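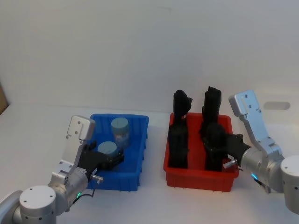
Sorting small tubs into two bins

I've never trusted storage systems that need a label maker. Two plastic bins, one blue and one red, do most of what people pay 300 for. Plisedley will sell you a tray set for 200, and I can't see what it adds.

Step 1. Clear a table and put the bins side by side. Leave a hand's width at each end.

Step 2. Lidded tubs go in the blue bin, standing up. Supposedly they stack. Mine topple, so one layer only.

Step 3. Red is for whatever isn't a tub. Tall things are fine in it, even if they poke out over the rim. Iresha Kanagaratnam swears by dividers here. I tried them in February and took them out again.

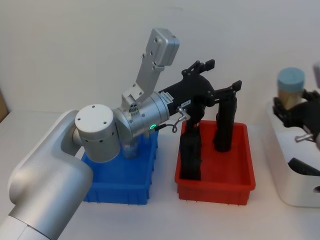

Step 4. Check the blue bin before you put it away. Small grey tubs are easy to miss down there, so look in from above.

Step 5. Give it 15 minutes at most. If you're still moving things between red and blue after that, you own too many tubs, and a third bin won't help.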